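Teaching drawer opening by remote control in the simulator: arms keep overshooting the handle

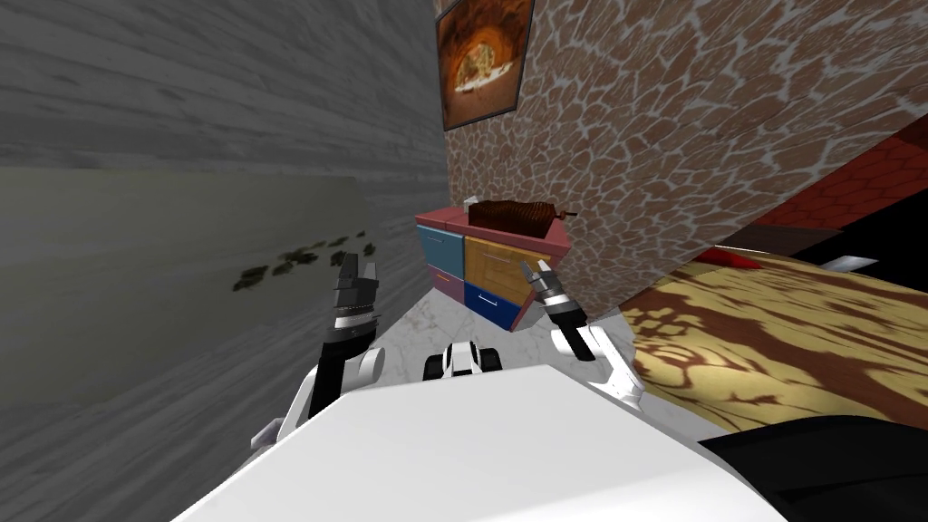

Kirnura
Member, home robotics board
Posted Sunday, August 12, 2018

I'm trying to show a simulated two-armed robot how to open one drawer of the colourful dresser, the light blue one at the upper left. I drive it by remote control with a pair of hand controllers and save each run as a demonstration. I've got 13 decent ones since June and my target is 500, so you can see the problem!

Getting the base down the passage is fine. But the handles are thin, and when I bring a gripper up to one I nearly always sail past and bump the drawer front. The view tilts a lot as well, and I lose track of which way is forward. Do I carry on and let the robot learn from messy runs, or is there a better way to drive it?

Tadero
Regular

Tilt first. If your forward is tied to the camera, then every time the view leans your hand movements lean with it. Tie the controls to the robot's base instead and it stops feeling like steering a shopping trolley on a boat. Mine was set wrong for weeks and I blamed my hands.

Then turn the arm speed down for the last bit. I have a button that drops it to 15 per cent — full speed across the room, press, creep in, close the gripper, let go of the button, pull. Park the other arm well back while you do it.

As for the messy runs, keep the ones where you miss and then recover, they're useful. Bin any where you shoved the dresser and gave up. I had one drawer working passably with 35 clean runs, so don't fret over 500 yet.

Skultis
New member

just practise more, it gets easier. also try a bigger handle if your sim lets you swap the furniture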